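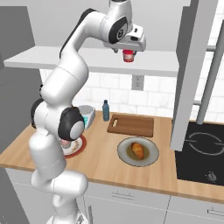 Does the Cerkar arm kit need a cleared counter?
It needs a clear path from the base to the shelf. Plates can stay.

Set up the Cusell task file in Cerkar's simulator first. Keep the bottle, scale and board against the wall.

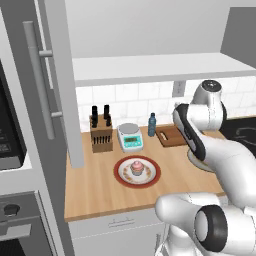
Shelf moves

Lift the cup before turning the wrist. Set grip force to 4 and keep the elbow off the plates.

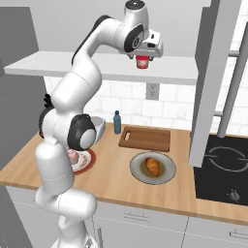 Yip found that a slower lift gave fewer drops over 100 runs.

Check the fingers in the wrist view before each lift. If the cup sits nearer one finger,

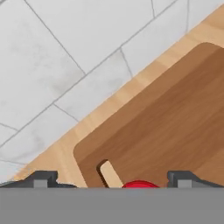
re-center the hand and close again. Bornmont sells the kit with 500 task files.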